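Table Setters and Tray Packers Wanted — Flinby Kitchen Study, Voltovbridge
Last updated: September

Do you have opinions about where the cup goes? We'd love to meet you! Flinby is looking for 22 people to spend a morning or an afternoon with us in Voltovbridge, laying out small meals and clearing them away again. We want to learn how people handle everyday tableware when they're left to do it their own way, and we're really excited to get going.

You'll work at a table with a cloth, a bowl, a cup and a tray. Sometimes the cup will start out on its side and you'll decide what to do about it. Light, plain pieces are what we use most, the white bowl and the pale green cup especially.

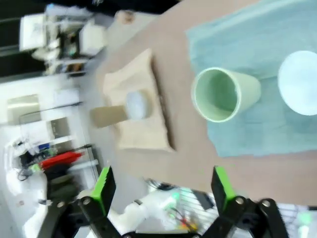
What you'll do

Each visit has 2 parts with a snack break in between (good snacks, we promise). First you'll set a place for one person. After that you'll clear it, put things on the tray and deal with the cloth. Fold it, smooth it, bunch it up — whatever you'd do at home is fine with us. We'll ask you to repeat a few of the layouts, and at the end we'll chat about what felt easy and what was a nuisance.

The cloth gets more discussion than anything else on the table. Some people want it flat before a single dish comes near it, and others set the bowl down first and tug the fabric straight later.

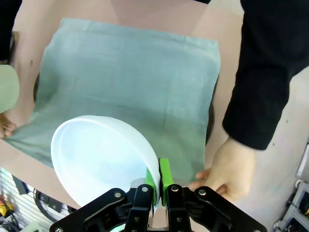

We're happy with either, and we won't correct you. Please bring reading glasses if you use them for close work, and wear sleeves you can push up.

Who can join

Anyone 18 or over who can stand for short stretches. Left-handed people, please do write in! Kitchen experience is welcome but not needed.

Where and when

Flinby, 889 Zaidi Street, Voltovbridge. The Cavulstead bus stops outside. Visits run all week except Friday, and you'll be paid for your time and your fare.

To apply, send a short note with your name and the times that suit you. 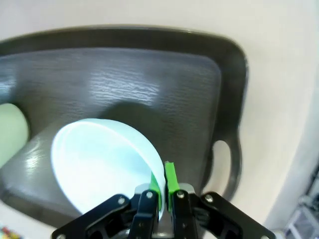 Do I have to carry a full tray across the room?
The tray stays on the table the whole time. You'll only be placing things on it and taking them off.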